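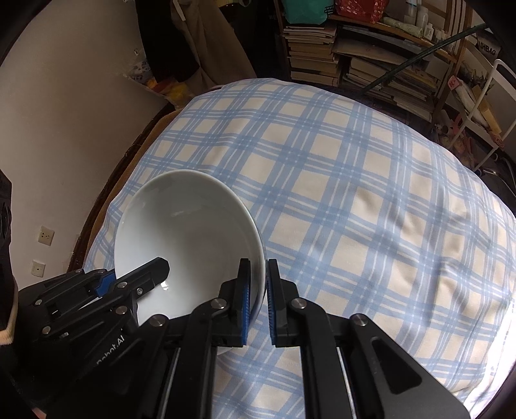 Filed under: Workshop notebook / Glaze and kiln

2019-12-05

Opened the kiln at 7 this morning. Controller read 58 degrees so I left the lid propped for a bit and unloaded once the shelves were comfortable in the hand.

Firing was the liner white again, third version of the recipe, on the Gorden stoneware. Same schedule as the August firing except for the hold at the top. Programmed peak 1,222, which is where we have been since the new elements went in. The old notes say 1,332 in one place. That is a copying error, I have crossed it out on the sheet above the bench. Please don't program it. The shelves would not survive and neither would the elements.

Cones: bottom shelf properly down, middle shelf down, top shelf a touch soft. The top is still running cooler than the bottom. I had the bung in for the whole of the climb after 1,000 and it made no difference I could see, so I no longer think it is a draught. More likely the top thermocouple is sitting too far out of the wall. Will measure it before the next load.

Glaze results by shelf:

Bottom. Good melt, even colour, a bit of running at the foot on the two tallest cylinders. One stuck to its cookie and came away with the grinder. Foot is ugly but sound.

Middle. Best of the lot. No crawling, no pinholes on the test tiles. Tiles dipped for a count of two are better than the ones dipped longer, where the glaze has pooled grey at the bottom edge.

Top. Slightly dry on the shoulders of the mugs. They can go back in on the bottom shelf next time.

Crazing. Nothing yet, but the second version didn't craze until it had been out for a week, so that means very little. I have put three tiles through the freezer and boiling water test and will check them again after the weekend. If they craze I will try a bit more silica, up to 7 per cent over the present recipe, in small steps. I don't want to touch the feldspar again.

The Skarberg whiting is finished. The new bag is from Flallberg and feels coarser between the fingers. I sieved the last batch through the 80 mesh twice and there was more left behind than usual. Whoever mixes next, please sieve twice as well and write on the bucket lid which bag it came from. The two unlabelled buckets under the sink are going in the reclaim drum.

Saarinen wheel: belt is slipping under load again. I tightened it half a turn and it is all right for small work. Don't centre anything heavy on it until the new belt arrives.

Kiln wash is flaking on the two oldest half shelves. Scraped and recoated, drying on the rack by the door. Leave them where they are.

To do
- measure top thermocouple
- order cones, we are down to the last box
- refire top shelf mugs
- weigh out silica additions for the tile series
- vacuum the element grooves before loading

Recent entries
Reclaim drum, getting the water right
August firing, cone readings and tile notes
Changing elements on the big kiln
Liner white, second version
Pugmill clean-out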